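4.2 Getting the bin to stay put
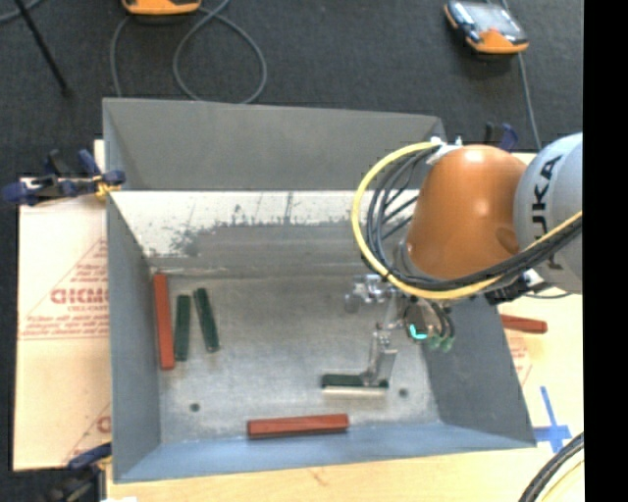 Most of our evenings at the Riltwood workshop went on the bin and hardly any on the arm, which I hadn't expected when we started the Grolgate build. The blocks are long and slim, so they like to lie along a wall, and a finger gripper needs a bit of room on either side. In the first batch of 15 picks we lost 7 that way - the finger touched metal before it got near the block.

Clamping the bin to the table helped more than any change to the code (I'd spent most of a weekend on the code, so this stung a little). Before that, one good nudge shifted everything and we had to measure the corners again.

Figure 7. Red and green blocks in the clamped bin, with the gripper at a green one.

We then ran 2933 picks over almost 14 evenings, tipping the blocks back in by hand whenever the bin ran low. I kept the log on paper and typed it up in April - not a method I'd recommend.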